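Replacing the sleep() calls

I spent most of February taking fixed waits out of our two-arm sorting code. Karine Hiebert had been asking for it since before Christmas, and I had been finding other things to do. The task itself is small: one can, two paper cups, one arm on each side of a white table.
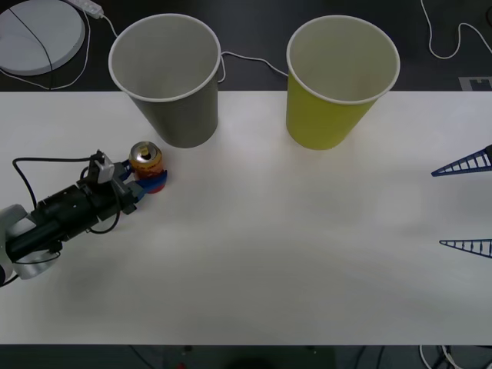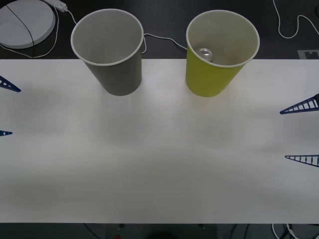

The old task code was a flat script. Close the gripper, wait, lift, wait, move over the cup, open, wait, go back. Each wait had been tuned by hand, and each one was set for the slowest run anyone had seen. It also kept no record of what had been achieved, only of which line it had reached. If the can ended up in the yellow-green cup when the instruction said grey, the script went home and logged a success all the same.

The new version is a state machine in Jiva, our in-house task runner. Each state has a condition for leaving it, and the condition has to come from a sensor or from the cup detector. A timeout still exists, but it now counts as a failure and gets written down as one.

The hard state was the release. With the can standing on the table you can see the printed body, and the detector is happy with orange, yellow and red. Once it is in a cup, all the fixed camera gets is the silver top, which reads as a bright oval against a pale lining. The old model called that "no can". I tried lowering the threshold first, and that gave me cans in empty cups, so I put it back.

What worked was labelling more of the awkward views. We had 2,139 frames in the archive and I used all of them, with a separate class for a can seen from above inside a cup. Alasdair Moffat wrote a small page for the labelling so that I could do it with the keyboard, and I am grateful for that. The class label also carries the cup colour, so the check is now on the right cup and not just any cup.

The other change was to the planner. Vetura used to lock the whole table while either arm was moving. It now locks a region, and an arm with its gripper open out at the side holds no lock at all. That was 27 lines, most of them deleted.

I ran it 80 times before merging. There were 2 failures, both timeouts in the approach state, and both had a clear reason in the log - the marker pose had jumped and the runner refused to carry on. The old script would have gone ahead.

Still to do: the marker filter, and moving the cup positions out of the code and into the config file. Karine would like the second one first.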